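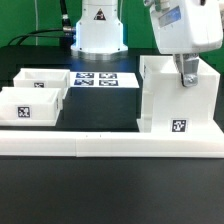 Most of us pass a warning label every few minutes and could not describe the last one. They are on the backs of fridges, on lamp posts, inside the doors of photocopiers and on the lids of paint tins. Many are smaller than you would expect. The triangle near the top of the white housing, with its black border and dark symbol, is a small thing beside the machine it is stuck to, and plenty of people would look straight past it to the cable. Yet someone had to draw the shape, print it, cut it and choose a glue that would hold.

Vidthorpe is one of the firms that does this work. It occupies a long brick building on the edge of Grerkby, between a tyre depot and a field, and it has made labels there for 22 years. Before that it printed seed packets. The presses were already in place and the customers were drifting away, so the owners bought a cutting machine and went to see the local factories.

The catalogue now has 484 designs. A third are triangles. The rest are the blue discs that tell you to put something on, the red rings that tell you to stop doing something, and a long tail of plain rectangles with words. The words cause the most trouble. A symbol can be sold anywhere, but a sentence has to be translated, and then it has to fit the same space in German as it did in English.

Aušra Vanags runs the drawing office, where she started as a junior and where she now checks every new design before it goes to press. She keeps a drawer of labels that went wrong. One shows a hand near a roller, drawn so that the hand seems to be waving. Another was meant to warn of a hot surface and was taken by the customer's own staff for a sign about soup.

"You draw it large on the screen and it looks lovely," she says. "Then it gets printed the size of a thumbnail and the fingers join up. I make everyone print it small and tape it to the far wall. If I can't read it from my chair, it goes back."

Her other test is age. A label that is clear on the day it leaves the building may have to be clear for as long as the equipment lasts, and equipment lasts longer than people plan for. Sunlight bleaches red ink before it bleaches black. Cleaning fluids lift the edges. In workshops, people pick at corners while they are thinking about something else, and she has seen whole rows of labels with the bottom left missing.

The glue is a subject of its own. Vidthorpe uses an adhesive called Skestum for most of its outdoor work, and it is fussy stuff. It needs a clean surface and firm pressure, and then it needs to be left alone. Customers tend to wipe the panel with a sleeve, press the label on with one finger and carry on. Half the complaints that reach the office are about labels that have slid.

Heat is harder. Some years ago the firm sent a box of 1,000 labels to a contractor in Abu Hammour, where they were to go on roadside electrical cabinets. The first batch had curled before the job was finished. The replacement was printed on a different film with rounded corners, which give the edge less to lift from, and no more was heard. Rounded corners have been standard on the outdoor range ever since.

Placement is left to the customer, and the drawing office has opinions about it. A label should be where the eye is already going. On a hinged cover it should be on the part that moves, so that you meet it as you reach. Vanags dislikes seeing a panel with a dozen warnings on it, all the same size, and has talked customers out of orders for that reason. The sales desk does not always thank her.

She also dislikes the exclamation mark. It is the best-selling symbol in the catalogue and she thinks it is used when no one has decided what the danger is. "It says be careful. Careful of what? My mother says that when I leave the house."

The busiest month is December, when factories close for their holidays and catch up on the jobs that were put off. Orders come in by telephone from people standing in front of the machine with half a label left on it, trying to read out the part number. Two staff are kept on the phones for this. They ask for the shape first, then the colour, then whatever can be made out of the picture, and they usually find it in the catalogue before the caller has finished describing it.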